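Office Organization and Records Practice
Course Handout 4: Sorting, Storing and Labeling Small Supplies
Instructor: Eglė Lūse
Revised 29 Oct 2024

Purpose of this handout

This handout supports the fourth unit of the course and should be read before the class exercise. It covers the handling of small supplies in shared workplaces: pens, clips, labels, tubes, tape, batteries, adhesive pads and similar low-cost items. Large equipment and furniture are covered in Handout 6. Confidential paper records are covered in Handout 9 and follow different rules.

Students who joined the course after the first unit should review the terms "point of use," "reserve stock" and "reorder level" in Handout 1. These terms are used below without further definition.

4.1 Why small supplies are treated separately

Small supplies are seldom entered in an asset register. Their unit cost is low, they are used up quickly, and no single person is responsible for them. In most offices they are bought by several people from several budgets. The result is a pattern that students will recognize from their own workplaces: full drawers of items that are rarely used, and repeated shortages of the few items in daily demand.

The Zanby case, which will be discussed in class, shows this pattern clearly. Zanby is a mid-sized translation office with 36 employees on one floor. When its supply closet was emptied and recorded in May, staff listed 1797 separate items. Of these, 697 were duplicates of items already held in desk drawers or in the mail room. The office had nevertheless placed urgent orders for marker pens and shipping labels several times in the preceding year.
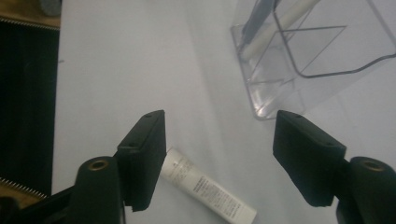

The total value of the duplicate stock at Zanby was modest. The greater cost was in staff time. Employees reported walking to three different storage points before finding an item, and some had begun to keep private supplies for this reason. Private supplies are difficult to trace and tend to grow. An organizing system that staff do not trust will be replaced informally by many small systems, each understood by one person.

Students should note that the closet at Zanby was tidy before the review began. Shelves were straight and containers were closed. Neatness and order are separate conditions, and a review should record them separately.

4.2 Categories

Three methods of grouping are in common use.

Grouping by form. Items of similar shape or size are kept together, for example all tubes in one container and all flat items in another. This method saves space and is quick to set up. It works poorly when staff search by task.

Grouping by task. All items needed for one activity are kept together, such as everything required for outgoing mail. Some duplication is accepted. This method suits offices where a small number of tasks are repeated many times each day.

Grouping by frequency. Items used daily are stored within arm's reach, items used weekly are stored in the same room, and all others are placed in reserve. This method is often combined with one of the other two.

No method is correct for all settings. The written plan must state which method has been chosen and must give a short reason for the choice. Plans that mix methods without saying so are the most frequent cause of lost marks in this unit.

4.3 Containers

Containers should be chosen after the categories have been settled and the quantities are known. Buying containers first leads to categories that are shaped by the boxes available.

Clear containers allow staff to judge the remaining quantity without opening the lid. They are recommended for reserve stock and for any item with a reorder level. Opaque containers are acceptable for items sensitive to light and for public areas where a plain appearance is preferred. Open trays are suitable at the point of use, where lids slow the work and are frequently left off.

A container should be filled to no more than four-fifths of its depth. Overfilled containers are not closed properly, do not stack safely, and hide the items at the bottom. Where a category does not fit, the category should be divided or the surplus moved to reserve. A second, identical container with the same label should be avoided.

4.4 Procedure for a supply review

The following steps are to be carried out in order. In the class exercise each group will have one table and one mixed set of supplies.

1. Clear the work surface completely. The surface should be large enough for all items to be laid out in a single layer.

2. Remove all items from storage. Do not sort during removal. Sorting while unpacking encourages quick decisions based on the first few items seen.

3. Set aside anything damaged, dried out or expired. Test pens and markers on scrap paper before they are kept.

4. Group the remaining items by the chosen method. Temporary groups may be marked with slips of paper or written on a board placed on the table. 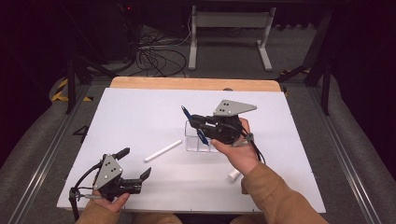 5. Record the quantity in each group on Form A. One member of the group counts and another writes. The two roles should be exchanged halfway through the review.

6. Set a reorder level for each group. For daily items, the level should cover two weeks of normal use plus delivery time.

7. Assign a container and a location. Enter both on Form A before anything is put back.

8. Label the containers, return the items to storage, and have a person outside the group find three named items without help. Record the time taken.

Step 8 is a test of the system and forms part of the assessment. Groups that omit it will be asked to repeat the exercise.

4.5 Labels

A label should give the name of the item in the words staff use in speech. Supplier names and catalog numbers may be added in smaller type below. At Issahaku, a printing firm studied in earlier years of this course, labels were first copied from the supplier's invoices. Staff could not find "adhesive correction media" and continued to order correction tape.

Labels should be placed on the side facing the user when the container is in its normal position. Labels on lids are lost when lids are exchanged. Handwritten labels are acceptable during the first month, when categories are still likely to change. Printed labels should follow once the system has been stable for roughly 8 weeks. 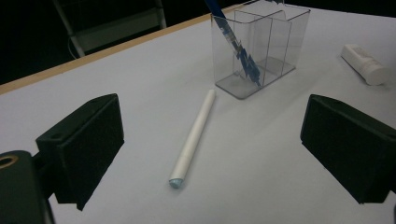
Figure 4.3. Tabletop, with a chair beyond the far edge.

Color coding may support written labels but should not replace them. Some staff members will not be able to tell certain colors apart, and color schemes are easily forgotten after a change in personnel. Where color is used, a key must be posted at the storage point.

4.6 Maintenance

A supply system requires a named person and a fixed interval. Monthly checks are sufficient for most offices. The check consists of comparing stock with the reorder levels, returning stray items to their containers, and noting any category that is always full or always empty. Either condition suggests that the reorder level or the category should be revised.

Two approaches to responsibility will be compared in class. At Prudero, one administrator carries out all checks and places all orders. At Cidard, each department checks its own supplies and sends a single list to the purchasing desk. The first approach produces consistent records but depends heavily on one person's attendance. The second spreads the work more evenly, though the lists often arrive late and in different formats.

4.7 Assignment

Choose one storage point in a workplace, school or home. Obtain permission where needed. Carry out steps 1 through 7 and submit the following:

Completed Form A
A written plan of no more than two pages, naming the method of grouping used
A simple drawing of the storage point, with container locations marked
A maintenance schedule naming the person responsible

Step 8 may be completed with a friend or family member, and the times should be attached on a separate sheet. Work submitted without Form A will be returned unmarked. Questions about the assignment should be brought to the instructor during office hours in the week before the due date.

Reading for the next unit: Handout 5, sections 5.1 to 5.4, and the sample purchase request at the back of the course packet.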